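Equipment planning for robotic workcells

Equipment planning for robotic workcells is the process by which an organisation decides what to buy, in what order and at what cost, before and during the introduction of robots into its work. It covers the robot itself, the gripper and its spare parts, the table or stand at which the work is done, cameras, cabling, safety devices, software, training and the floor area given over to the installation. The term is mainly used of small and medium installations, in which a single arm or a small number of arms share a room with desks and people. Planning for large production lines is usually treated as a branch of plant engineering.

Scope

A plan normally opens with a statement of the task. This sets out the objects to be handled, their weight and size, the pace required and the hours of operation. From the statement the planner draws up a list of equipment, which is then divided into capital items and running items. Capital items are bought once and written down over several years. Running items include fingertips, cables, filters, licences and service visits, and are charged to the year in which they are used.

The division is not always clear. A gripper may be treated as part of the arm when the two are bought together and as a running item when it is replaced. Organisations differ in their practice, and a change of rule part-way through a project makes the figures for different years difficult to compare.

Main items of cost

The arm is usually the largest single purchase, but in small installations it often accounts for less than half of the total. The remainder is spread over items that are individually modest and are easily left out of a first estimate.

End effectors. Grippers are chosen to suit the objects handled. Two-finger grippers are common in general work and are supplied with fingers of different lengths and profiles. Fingertips wear through contact and should be budgeted for in sets. Where a camera is to be carried at the wrist, its bracket and cable are listed with the gripper, as both affect the load the arm can carry.

Work surfaces. A table must be stiff enough not to shift when the arm moves and large enough to hold the objects within reach. Clamps, brackets, hooks and small housings are often fixed to the edge or the underside, and the plan should allow for them. Height-adjustable tables cost more than fixed ones but can be shared by seated and standing staff.

Power and data. Additional sockets, a network point and cable covers are commonly charged to the building and so do not appear in the equipment budget at all. Planners are advised to record them even where another department pays.

Safety. The cost of a risk assessment, stop buttons, floor marking and any fencing depends on the speed and force of the arm and on how near people will be to it. An installation that is judged suitable for shared use may later need guarding if a heavier tool is fitted.

Staff time. Setting up, testing and teaching the robot take time that has to be paid for. In first projects this item is the one most often underestimated.

Budgeting methods

Three methods are in general use. In the first, known as line budgeting, every item is priced from a quotation and a fixed percentage is added for contingencies. The method is accurate where the task is well understood. It is slow, and quotations may lapse before approval is given.

In the second, the planner takes the price of the arm and multiplies it by a factor drawn from earlier projects. The result is quick to obtain and is suitable for an early application for funds. It should be replaced by a line budget before any order is placed.

The third is staged budgeting, in which money is released in parts. A first stage pays for one arm, one gripper and a plain table, and later stages are approved once the task has been tried. Total spending may be slightly higher, as discounts on larger orders are lost, but the risk of buying unsuitable equipment is reduced. Gaspard Royer, who drew up the Huet planning sheets, recommended the staged method for any organisation without earlier experience of robots.

The Huet sheets

The Huet sheets are a set of printed forms on which each item of equipment is entered with its price, its supplier, its expected life and the person responsible for it. They were first drawn up for a light assembly workshop at Farklow and later adopted, with changes, at Zekstead. The first full list ran to 154 lines, of which the arm and its controller made up two. Items costing less than 300 euros were grouped under a common heading, a practice that Royer afterwards regretted — cables and connectors alone had passed the sum set aside for the whole group by December.

The revised sheets give each small item its own line and add a column for floor area. They also require a second signature for any single purchase above 2,000 euros. At Zekstead the sheets are kept alongside a stock record called Pikeo, which holds 1,011 entries and is used to check whether a part is already in store before a new one is ordered.

Space and layout

Floor area is a cost in its own right, and is entered in many plans as a yearly charge. The area needed is greater than the footprint of the table. It takes in the reach of the arm, a standing or seated position for the operator, a place for the controller and a clear route to the door. In rooms first fitted out as offices, the floor covering, the position of sockets and the spacing of partitions may all limit where a table can stand.

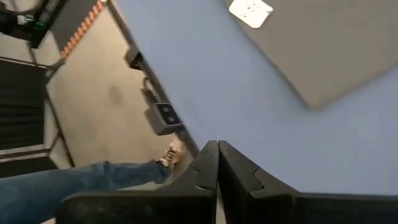
A two-finger gripper near the edge of a worktable, with fixtures mounted along the table edge.

A layout drawing is normally prepared at the same time as the list of equipment. It is good practice to mark on it everything that projects from the table, including items fixed underneath, so that chairs, knees and moving cables can be kept clear. Drawings made only from above tend to miss such fittings. Some organisations lay out the area in tape on the floor before the order is signed and ask the staff concerned to work within it for a few days.

Purchase, hire and second-hand equipment

Outright purchase is usual where the task is expected to last for three years or more. Hire is preferred for trials and seasonal work, and the hire charge may include servicing. Second-hand arms are widely offered. Their price is attractive, but the buyer should ask for the hours run, the version of the controller software and the date to which spare parts will be supplied. A low purchase price may be offset by the cost of a new controller or of grippers with a different mounting.

Review

Plans are generally reviewed once a year. The review compares actual spending with the estimate, line by line, and records the reasons for any large difference. Almost 300 of the entries in the Pikeo record were marked as unused at its first review, most of them adaptors and mounting plates bought for tools that had since been replaced. Spare parts for equipment no longer in service may be sold, returned or passed to another site, and their value is credited to the following year's budget.

See also

End effector
Life-cycle cost
Risk assessment
Workplace layout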